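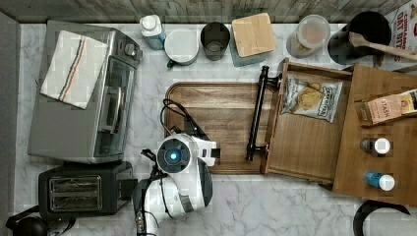
Trilton

Trilton is a small planning and control package for a single arm working over a kitchen counter. It takes a target, plans a path to it around whatever is on the counter, and streams joint commands to the arm controller. Jade Lemieux wrote the planner. Marisol Bermúdez maintains the driver and the replay tool.

Status: in daily use at Cesdale. The config format may still change.

What is included

planner/ sampling planner with a shortcut pass
driver/ joint command streaming and the stop handler
scene/ collision shapes for counters, appliances and drawers
replay/ plays a saved run back against a new planner build

Setup

Install the package, copy config/default.yaml to config/local.yaml, and set the arm address. Run check_driver before anything else. It reads the joint states and exits without moving the arm.

Settings you will likely change

max_samples: 2,000 by default. Lower it if the counter is mostly clear.
command_rate: 200 Hz. The stop handler assumes this value, so change both together.
clearance_mm: 18. Applies to the whole arm and the gripper head.
retries: 6. After the last one the planner returns NO_PATH and the arm holds still.

Known problems

Cables are not modeled. Paths that turn the wrist a long way can drag a cable across the work surface. Set wrist_limit in local.yaml until this is fixed.

An open drawer has to be entered by hand in the scene file. If it is missing, the planner treats that space as free.

Shiny and clear containers give poor depth. Use a box shape for them.

Replay files saved with the old Gil driver need to be converted first with replay/convert.py.

Bugs go to the Fukden tracker under "trilton". Attach the replay file and your local.yaml.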